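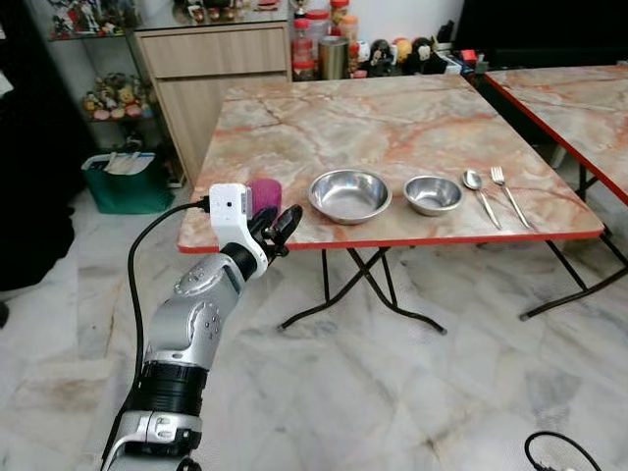
Call for Participants: The Tundus Household Meals Study

The Stallbridge Center for Domestic Life invites adults living in the greater Stallbridge area to take part in the Tundus Household Meals Study. The study examines how people who share a home plan, prepare, serve and clear their everyday meals. Applications are open now and will be accepted through 7/19/26.

The Center is seeking 218 households. A household may be a family with children, a couple, a group of unrelated adults sharing a house or apartment, an older person living with relatives, or any other group of two or more people who regularly eat at least one meal a day under the same roof. People who live alone are not eligible for the present study but may ask to be placed on the contact list for later work.

Background

Much of what is known about eating at home comes from shopping records and from surveys that ask people to remember what they ate. These sources say a good deal about food and very little about the meal. They do not record who decided what to cook, who was called to the table and came late, whether the television stayed on, or who did the dishes afterward. The Tundus study was designed to collect this kind of information directly from the people concerned, in their own words and while the meal is still fresh in mind.

The study has particular interest in weekday evening meals, in breakfasts eaten in shifts, and in households where members keep different diets for reasons of health, faith or preference. The research team also wishes to hear from households that seldom sit down together. A household does not need to cook well, cook often or own a dining table in order to take part. Meals eaten from takeout containers, standing at a counter or in front of a screen are as useful to the study as any others, and applicants should not change their habits in preparation.

An earlier pilot was carried out in the Dirniren neighborhood with 46 households. Comments from those participants led to several changes. The daily diary is now shorter, the questions about grocery spending have been moved to a separate and optional form, and households may choose between paper and online versions.

What Participants Will Be Asked to Do

Each household will take part for five weeks. During that time one adult, referred to as the lead participant, will keep a short meal diary. The diary asks for the time of the main meal, who was present, who prepared it, what was served in general terms, and anything the lead participant considers worth noting. Exact weights, portion sizes and calorie counts are not requested. Entries may be made on the day of the meal or on the following morning. A missed day should be left blank and should not be filled in later from memory.

The lead participant will also complete three interviews with a member of the research team. The first takes place before the diary begins and covers the makeup of the household, the layout of the kitchen and eating area, and the usual division of tasks. The second takes place partway through the diary period. The third is held after the diary has been returned and gives the household a chance to explain entries, correct the record and raise matters that the diary did not cover. Interviews may be held in the home, at the Center's offices in the Chraibi Building, or by telephone. Other members of the household are welcome to join any interview but are under no obligation to do so.

Households that agree to it separately may be asked to draw a simple floor plan showing where meals are eaten, where dishes and flatware are stored, and where each person usually sits. Artistic skill is not needed. Graph paper and a pencil will be included in the welcome packet.

Who May Apply

The lead participant must be at least 18 years of age and must live in the home full time. All adults in the household must give written consent before the diary begins. Children may be mentioned in the diary with the consent of a parent or guardian, and will not be interviewed unless both the child and the parent or guardian agree.

Applicants should expect to remain at the same address for the whole diary period. Households planning a move, a major kitchen renovation or a long absence should say so on the application form, so that a suitable starting date can be offered. Short trips and overnight guests present no difficulty and should simply be noted in the diary.

Interviews are offered in English, Spanish and Arabic. The diary is available in the same languages and in large print. Applicants who would prefer to give their diary entries by voice may request a recorded telephone line. Please indicate any other access needs on the application form.

Current employees of the Center and members of their immediate households may not take part.

Payment and Expenses

Participating households will receive $46 for each completed interview and a further payment when the diary is returned. The amount of the diary payment is stated in the consent form and does not depend on the number of entries made. Payments are issued to the lead participant by check or prepaid card, according to preference. It is for the household to decide whether and how the money should be shared.

Parking or bus fare for interviews at the Chraibi Building will be reimbursed on presentation of a receipt. The Center does not reimburse the cost of groceries, meals or kitchen equipment. Participants who receive public benefits may wish to confirm in advance whether study payments must be reported. A letter describing the payments can be provided on request.
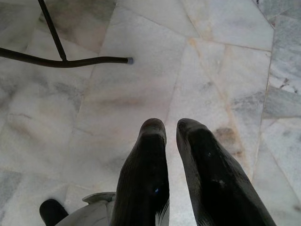
Privacy and Use of Information

Diaries and interview recordings will be stored under a code number. Names, addresses and telephone numbers are kept in a separate file to which only the study coordinator and the payments office have access. Interview recordings will be transcribed, checked and then deleted. Written transcripts will have names of people, schools, employers and places of worship removed before they are read by the wider research team.

Short passages from diaries and interviews may be quoted in reports and articles. Where a passage could allow a household to be recognized by neighbors or relatives, it will be altered or left out. Floor plans will be redrawn by the Center before publication. Participants may ask to see any passage that is to be quoted from their own diary and may decline its use.

Taking part is voluntary. A household may leave the study at any time without giving a reason, and will keep any payments already earned. A participant who leaves may also ask that material already collected be destroyed. Such requests should be made before December, when the material will be combined for analysis and individual entries can no longer be separated.

The Center recognizes that questions about meals can touch on private matters, among them money, illness, weight and disagreements at home. Participants may skip any question. Interviewers are not permitted to offer advice on diet, health or family matters, but will carry a printed list of local services and will leave it with any household that asks for it.

How to Apply

Application forms may be completed on the Center's website or collected from the front desk of the Chraibi Building during office hours. Forms are also available at the Dirniren Branch Library. The form asks for the following:

Name and contact details of the lead participant
Number and ages of all people living in the home
Meals usually eaten at home during the week
Preferred language and preferred place of interview
Dates on which the household will be unavailable

No supporting documents are needed at this stage. Please do not send recipes, menus or sample diary pages with the application. Only one form should be submitted for each household. Where more than one is received from the same address, the coordinator will contact the applicants to ask who wishes to act as lead participant.

Selection and Starting Dates

Households will be selected so that the final group includes a range of household sizes, ages, working hours and neighborhoods. Selection is not made in order of receipt, and early application does not improve the chance of a place. Eligible households that are not selected will be placed on a reserve list unless they ask to be removed from it.

All applicants will receive a written reply. Selected households will be offered a starting date, together with the consent form and a copy of the diary, and should read both documents before accepting. Starting dates will be spread across the late summer and fall so that interviews can be scheduled at reasonable hours. A request for a different starting date may be made once the offer has been received.

A summary of findings will be mailed to every participating household when the analysis is complete. Participants will also be invited to a public presentation at the Center, which will be open to their guests.

Questions

Questions about the study, eligibility or the application form should be directed to Youssra Hegazy, Study Coordinator, Stallbridge Center for Domestic Life, Chraibi Building. Messages left on the study telephone line outside office hours will be returned on the next working day. Callers who need an interpreter should state their language at the start of the message.

Concerns about the conduct of the study may be addressed in writing to the Center's Office of Research Review, which operates separately from the study team.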